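Lotside opens paint care training room in Nallbridge
Print | E-mail

January 24, 2020

NALLBRIDGE -- Lotside, the supplier of polishing pads, compounds and washing products for car dealers and body shops, has opened a training room next to its warehouse in Nallbridge. The room has places for five vehicles and will be used for one-day and two-day courses in paint correction.

The company says that many of its customers have asked for such courses in the past years. New cars often come with harder clear coats than the older ones, and workers who learned polishing on single-stage paint do not always get the same result with the same pad and the same speed. A wrong combination can leave haze or swirl marks, and in the worst case the clear coat is burned through on an edge and the panel must be painted again.

The first courses are for staff of used car dealers. They begin with washing and clay treatment, continue with the measuring of paint thickness, and end with machine polishing on real doors and hoods. Each person works on a panel with oxidized paint and on a panel with fresh clear coat. A later course for body shops will treat the removal of sanding marks after spot repair, which was the subject most requested in a survey Lotside sent to its customers last August.

There are 52 places available until the end of spring. The price for one day is $70 for account customers, and it includes pads, compound and lunch. Participants should bring their own safety glasses and closed shoes. Those who want to use their own polisher may do so if the cord and the backing plate are in good condition.
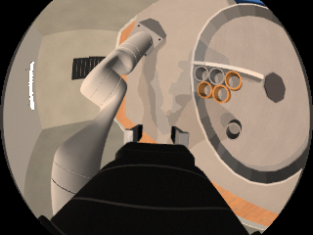

New pad line from Trallent

At the opening Lotside also presented a new line of foam pads from Trallent. The line has a cutting pad, a medium pad and a soft finishing pad, all with a recessed back so that the plate is easier to center. The foam is glued to the fastener layer with an adhesive that, according to Trallent, keeps its strength better when the pad becomes warm. Heat is a common reason why foam separates from its backing, especially on dual-action machines which run for a long time on one panel.

The new pads will be sold first in the Nallbridge shop and later by catalog. Lotside has ordered 700 pieces for the start. The older pads with flat back stay in the program, and customers who have them on a standing order do not need to change anything.

Trallent advises to clean the pads with a nylon brush after every panel and to wash them by hand in lukewarm water at the end of the day. They should dry with the foam side down. Compressed air can be used for cleaning too, but only from some distance -- a nozzle held directly against the foam can tear the cells open. For the finishing pad the maker recommends low speed and very little product.

Compound now in smaller bottles

Papadopoulos Auto Finishing, which shares the Nallbridge site with Lotside, used the same occasion to show its cutting compound in a smaller bottle. Until now the product was available only by the gallon, and small workshops complained that it became thick before they could finish it. The formula remains the same. It contains no silicone and can therefore be used in rooms where painting is also done.

The company repeated its advice to shake the bottle well before use and to try the compound first on a small area of the car. It should not be used on matte finishes or on vinyl wrap. Residue on black trim can be removed with a damp cloth when it is still fresh; after drying, a soft brush and trim cleaner are needed.

Registration

Places in the courses can be reserved at the sales counter in Nallbridge or through the Lotside delivery drivers, who carry the registration form with them. The form asks which machine the participant uses and what type of paint he or she works on most. A reservation can be canceled free of charge until one week before the course. After this date another worker from the same business may take the place.

Print this article | E-mail this article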